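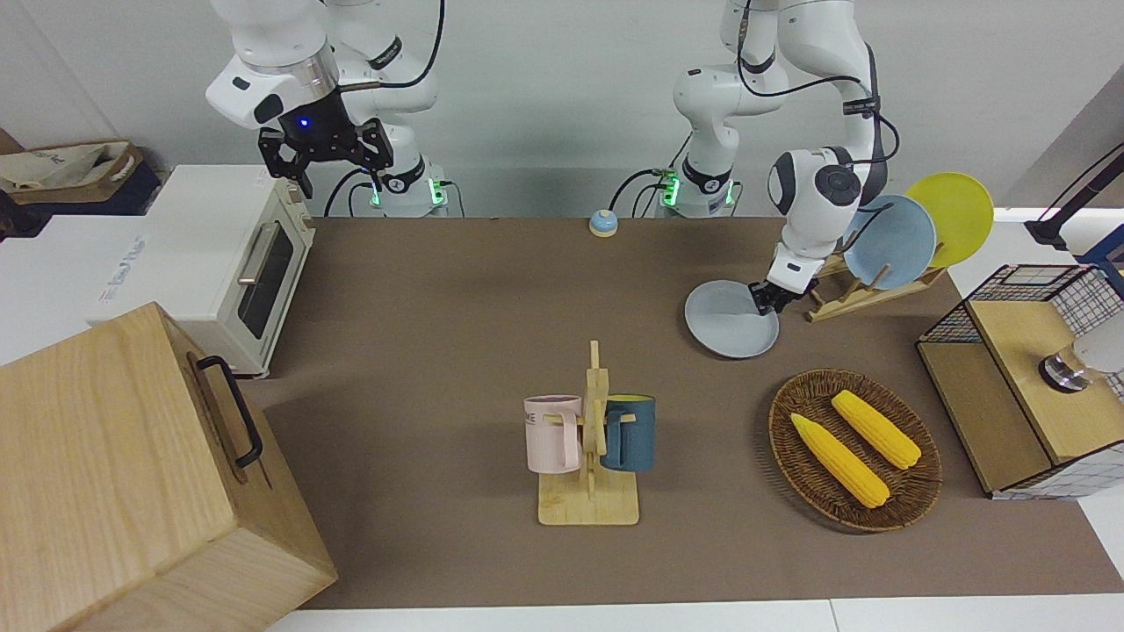 九月　文・Skeddale

貸別荘の引き渡し業務では、食卓まわりの確認を最後に行う。理由は規程に書かれていない。私はこの仕事を8年続けていて、順序を変えたことがない。

物件名はPostine。台帳番号は151。清掃は午後三時に終わり、次の利用者は六時に入る。私の担当はその間の時間で、備品を台帳と照合し、位置を整え、署名をする。

台帳の食卓の項は次のとおりである。

皿、皿立て。
マグ、マグ掛け。
丸盆。
呼び鈴。
備考、呼び鈴は鳴らさないこと。

備考は私の前任者の筆跡で、日付がない。管理会社のZeruraに問い合わせたことがある。回答は「記載のとおり運用してください」の一行だった。以後、記載のとおり運用している。

照合は一品目につき二回行う。一回目は有無、二回目は状態を見る。欠け、ひび、汚れのいずれかがあれば減点票を起こす。減点が300に達した物件は台帳から外される。Postineの累計は200で、この二年動いていない。利用者が物を壊さない家である。夜中に物音がするという申告は前任者の時期に集中しているが、申告は減点の対象にならない。 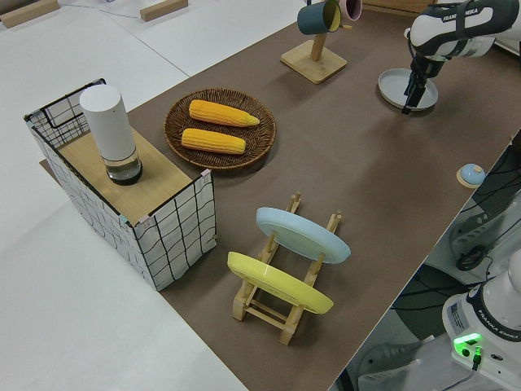 皿は色で管理する。形の記載は台帳になく、判別の手がかりは色しかない。黄色と水色は皿立てに立っており、灰色がかった一枚だけが卓上に平らに置かれていた。台帳の配置欄では、三枚とも立てることになっている。私は配置欄に「一枚、平置き」と記入し、時刻を添えた。四時十分。

マグはピンクと濃い青緑で、どちらも掛けてある。丸盆にはとうもろこしが二本載っていた。食品は備品に含まれないため、台帳に欄がない。欄外に「とうもろこし、二」と書いた。前回の欄外にも同じ記入があり、前々回にもあった。筆跡は前回が私で、前々回は前任者である。前任者が辞めてから8年になる。

頁をめくり直し、綴じ順を確認した。落丁はなかった。前回と前々回の間には、日付のない頁が一枚挟まっていた。品目はすべて揃い、署名欄だけが空いている。配置欄には「一枚、平置き」とあり、時刻は四時十分だった。

この種の不整合には手順がある。現物を正とし、記録を現物に合わせる。私は日付のない頁に斜線を引き、訂正印を押した。次に皿の状態を見た。欠けなし。ひびなし。マグも同様。丸盆の編み目にほつれなし。

残りは呼び鈴だった。有無の欄に印をつけ、状態の欄で手が止まった。呼び鈴の状態は、鳴るか鳴らないかで判定する。規程ではそうなっている。備考はそれを禁じている。これまでの頁を見ると、私は毎回「良」と記入していた。根拠は思い出せない。

Zeruraに電話をかけた。応答は自動音声で、保留の曲にはÑahuiという題がついていると案内された。曲が二巡したところで切った。四時五十分になっていた。

状態の欄に「未確認」と書いた。この語を台帳に使うのは初めてである。署名をし、鍵を閉め、車まで歩いた。

卓のほうで、一度鳴った。

車の中で台帳を開き、「未確認」に二重線を引いて「良」と直した。訂正印の朱肉が薄かったので、もう一度押した。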